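Tabletop > Kids' Things > Play Kitchens > Sorting and Setting Up
How to Sort Out a Play Kitchen Without Losing the Afternoon
Posted in December by the Curkis house blog

Play food breeds. You start with a modest bag of vegetables and a pan, and two birthdays later there is a drawer that will not close and a tomato in the bathroom. I have put off dealing with ours for most of a year, on the theory that the children would grow out of it before I had to. They have not. If anything the restaurant has expanded, and it now does breakfast.

What follows is the method I use, after several that didn't work. It takes me 90 minutes, including the part where I lose ten of them to a drawer of mystery lids. It assumes you have a table, a bin for trash, a sink, and children who are somewhere else. Do not attempt this with the owners present. Every object you pick up will become their favorite, including the half a bun.

What you need

One table or a cleared stretch of floor. I prefer a table, as my knees have opinions.
Dish soap, warm water, an old toothbrush.
Two dish towels you don't care about.
A shallow tub for food, a deeper tub for cookware.
A small box with a lid, to be discussed.
Masking tape and a marker.

You do not need a label maker. I own one. It has labeled itself and one shelf.

Step 1. Bring in everything

Go around the house before you sort a single thing. Look under the couch cushions, in the bath toys, in the dollhouse, in coat pockets, and in your real kitchen, where a small whisk has probably been living among the large ones. Check the car. We once recovered a complete place setting from the car, minus the fork, which I assume is touring.

Tip it all onto the floor. You will feel that you have made a mistake. Keep going.

Step 2. Throw out the obvious

Anything cracked goes. So does anything sticky that stays sticky after a wash, any cardboard carton that has been chewed past the point of reading, and hook-and-loop food that has lost its other half. I gave one half carrot three months to be reunited with its partner. I'm told this was generous.

While you are down there, take out whatever isn't play kitchen. In our case this was a doll shoe, nine crayons' worth of crayon stubs, one real onion skin, and a piece of the Jolladby marble run that I had already written to the company about. Sorry, Jolladby.

Check for small parts too. If there is a baby or a committed chewer in the house, anything small enough to fit inside a toilet paper tube should go up high or out the door. The same goes for battery compartments. The lid should be held shut with a screw, and the screw should be in it.

Step 3. Wash what can be washed

Hard plastic can sit in warm soapy water while you have a coffee. Things with holes in them are where the toothbrush comes in. Colanders and slotted spatulas collect modeling dough with real dedication, and once it has dried you are basically doing dentistry. Let it soak first. If a plug of dough still won't shift, push it through from the back with a toothpick.

Wooden pieces get a damp cloth and no soaking, or the paint lifts. Felt food gets a hand wash and comes out looking a bit tired, like the rest of us.

Anything with batteries stays well away from the sink. Wipe it down and leave it at that. Toy appliances have seams, and water likes a seam.

Squeeze every hollow toy over the sink. I'm not going to describe what came out of the duck, who was technically not kitchen equipment but had been serving as a main course. If something squirts gray, it goes in the trash.

Step 4. Dry it longer than you want to

Spread it on the towels, open side down, and walk away. Cups and bowls that go into a tub damp will smell like a pond by the weekend. I leave ours overnight and forbid everyone to touch it, which works on the adults.

Step 5. Spread it out and look at it

Now comes the one part of this I enjoy. Put the survivors on the table with space between them and look at them from above, the way you'd look at a map. You are checking two things: what a child could cook with all this, and what you have far too many of.

For a sense of scale, a spread of this size is plenty for one good session of restaurant. It has something to fry in, something to drain with, something to measure with, a place to put dinner, and an oven. The food can be whatever turned up. Children are not strict about menus. Ours ran for weeks on strawberries and ketchup, with a surcharge for the plate.
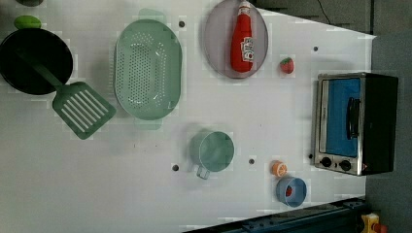

Colander, measuring cup, ketchup on its plate, and the toaster oven over on the right.

If your own spread covers the table and starts climbing, split it. Leave half out and put the other half in a closet, and swap them when interest drops. The returning half will be greeted as if it came from the store. I have pulled this trick with the same pancakes four times and feel nothing.

Step 6. Sort by job

My first system was by color. It looked wonderful and lasted until lunch. The second was by material, and only I understood it. Sorting by job is the one that has stuck, because it matches how the things get used.

Cooking: pans, pots, spatulas, anything that stirs.
Getting ready: colanders, measuring cups, cutting boards, mixing bowls.
Serving: plates, small bowls, cups, flatware.
Food: food. Don't subdivide it. I have seen people separate fruit from vegetables and then have to rule on the tomato.
Bottles and cartons: these roll, so they get a corner of their own. Lay them down if they won't stand up.
Appliances: no tub. They live on the shelf or the counter, front facing out, where the knobs can be got at. The knobs are most of the appeal.

Write the job on a strip of masking tape and stick it to the tub. If your customers can't read yet, draw it. My pan looks like a magnifying glass, but the staff have been trained.

Step 7. The small box with a lid

Everything you can't place goes in here. Lids without pots, a handle, the thing that might be cheese. Close it, write the month on top, and put it away. If the month comes around again and nobody has asked, you may empty it without opening it. I opened mine, and that is how we still have the thing that might be cheese.

Step 8. Put it back where it will be used

Low and open beats high and tidy. Our tubs sit on a Drillodero shelf that came with 2 fewer screws than the instructions asked for and has leaned slightly ever since, but it is knee height and the tubs slide out. Food goes in the shallow one so it can be seen without being dumped. It will still be dumped, only less often.

Keep the heavy pieces on the bottom. Bowls nest inside bowls, and the whole stack can go in the biggest pot if you have one. Long-handled things stand in a cup. If a handle keeps tipping the cup over, lay it across the tub and accept it.

Keeping it that way

You won't, entirely. What helps is a limit. Ours is the tubs themselves: when the lid won't go down, something leaves before anything comes in. We also have a closing time at the restaurant, shortly before supper, when the cooks return the equipment. I say "the health inspector is coming" in a serious voice. Some evenings I get a spotless kitchen, and some evenings I am offered a bribe of plastic peas.

A full wash like this one is worth doing twice a year, plus once after any stomach bug, when you should do it whether you feel like it or not. In between, I just rinse whatever looks shiny and shouldn't.

If you have a bag of good spares at the end, ask at a preschool or a waiting room before you haul it to the thrift store. Ours went to the playroom down the street in a Lu shopping bag, washed and dry, with the lids taped to their pots. The whisk is back in my real kitchen drawer.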